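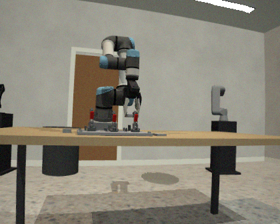
Notas para la charla: el puesto de sujeción en Helport

Diapositiva 1. Saludo y de dónde venimos
Dar los buenos días con calma, que a primera hora la gente todavía anda buscando silla. Contar que en Helport llevamos desde febrero preparando la célula nueva y que primero la montamos entera en simulación, con su mesa, su placa y sus tres bridas de palanca de mango rojo. Dejar la imagen puesta mientras hablo. Señalar la pinza de dos dedos, abierta sobre la placa, y preguntar quién ha cerrado bridas a mano durante un turno completo (seguro que se levantan unas cuantas manos, ¡y qué bien, son las que más me interesan!).

Diapositiva 2. Cómo era el puesto
Una persona colocaba la pieza, cerraba, esperaba, abría y vuelta a empezar, hasta 500 veces por turno. Hablar de las muñecas y de los hombros, pero también de lo bueno: desde ese puesto se charlaba con los de embalaje, y eso se echa de menos cuando falta. No correr en esta parte.

Diapositiva 3. Qué cambia con Likton
Likton es el programa que reparte las tareas entre el brazo y el equipo. El operario prepara la serie, revisa la primera pieza y decide cuándo se para. Insistir en esto último: para quien está en el puesto, sin pedir permiso a la oficina.
Ojo, decir la verdad sobre el ritmo. Los primeros días fueron más lentos que antes y hubo caras largas, la mía incluida.

Diapositiva 4. La formación
30 horas por persona, dentro de la jornada y pagadas. Se empieza en la simulación, donde un choque no le cuesta un disgusto a nadie, y luego se pasa a la célula. Contar lo de la compañera de Hadgu que vino a ver una sesión y acabó corrigiéndonos la altura de aproximación (si voy mal de tiempo, me lo salto).

Diapositiva 5. Lo que aún no sabemos
La rotación del turno de noche sigue sin cerrarse. Tampoco está claro en qué categoría entra quien programa las series, y eso toca el sueldo, así que no pasar de puntillas.

Preguntas. Tener a mano la hoja de Grurnix con el plan de mantenimiento, que siempre sale.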